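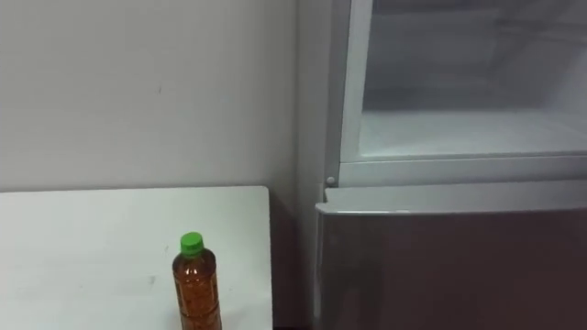
## 5. Running the Bottle Demonstration

Revised 4/15/19, G. Belkadi

Section 5 covers the bottle demonstration as given to visitors in the Kabbaj room during an open day. It assumes that the Titico unit has been powered up and homed (Section 3) and that the operator has completed the hand check (Section 4). The full cycle is: open the upper refrigerator door, pick up the bottle from the table, place it in the upper compartment, close the door.

### 5.1 Preparing the station

1. Clear the tabletop and the upper compartment. The only loose object at the station is the bottle.
2. Check that the table has not been pushed against the refrigerator. Leave a narrow gap between the right edge of the table and the side panel.
3. Select a full bottle of tea with a colored cap. Wipe it dry and tighten the cap by hand.
4. Stand the bottle upright on the right-hand part of the table, with no part of it over the edge.
5. Close the upper door and the drawer below it. The drawer is not used in the demonstration.
6. Set the room lights to the same level used during the last calibration. If the level has changed, repeat Section 4.6.

**Note:** Small marks on the wall and smudges on the tabletop do not affect detection. Do not clean the tabletop with a glossy polish. Reflections do affect detection.

**Caution:** Do not substitute a glass bottle. The grip force profile in Treris is set for plastic.

### 5.2 Loading the task

1. On the operator console, open Treris and select *Bottle to Upper Compartment*.
2. Confirm that the speed limit reads *Visitor*. If it reads *Lab*, stop and change it before enabling the arms.
3. Look at the head camera view. The bottle cap and the near side of the refrigerator must both be in view. If either is missing, turn the head in small steps until both are in.
4. Press **Hold**, then **Enable**. The arms move to the ready pose and wait.

### 5.3 Picking up the bottle

1. Announce the start to the visitors and press **Step**. The hand approaches the bottle from the front.
2. Wait for the grip indicator to turn solid. The fingers should wrap around the lower part of the bottle, well clear of the cap.
3. Press **Step** again to lift. The bottle should stay upright as it leaves the table.
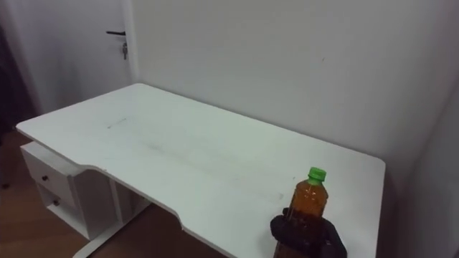 Let the lift finish before you speak to the visitors again. A tilt of more than 5 degrees triggers an automatic hold, and the console shows code 23. To clear it, press **Lower**, wait for the fingers to open, and reset the bottle by hand as described in 5.1. Do not try to straighten the bottle while the hand is closed on it.

**Note:** When the pick is shown alone — for example, to a large group with little time — skip 5.4 and press **Lower** after the lift.

### 5.4 Door positions

The door can be opened by the robot or by the operator. For groups of more than 6 visitors, the operator opens it before the pick and the robot only closes it.

1. For robot opening, press **Door**. The hand moves to the upper door with its fingers pointing up and its thumb out to the side.
2. Check the height of the thumb against the seam between the upper door and the lower front. It should be slightly above the seam. If it is lower, press **Hold** and raise the arm one increment.
3. Keep one finger on **Hold** for the whole movement. The fingertips work very close to the door surface, and the head view does not show small clearances well. Use the side monitor to judge contact.
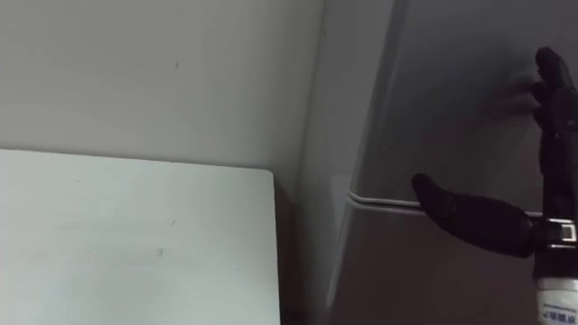
### 5.5 Visitor positions

Visitors stand behind the floor line at all times while the arms are enabled. The second staff member stands at the end of the line nearest the refrigerator and carries the wireless stop.

Questions are taken between cycles, with the arms on **Hold**. A visitor who wants to see the hand up close may do so only after **Disable** has been pressed and the console shows *Safe*.

**Caution:** *Hold* stops movement but leaves the motors powered. It is not a safe state for close viewing.

### 5.6 Ending the session

1. Run no more than 3 cycles in a row, then let the hand rest until the motor temperature reading returns to green.
2. Press **Disable** and wait for *Safe*.
3. Remove the bottle and close the refrigerator.
4. Save the Treris log under the name of the group. Send any log containing code 23 to Abdelkrim Samir, along with the bottle type used.

For storage of the hand covers, see Section 7.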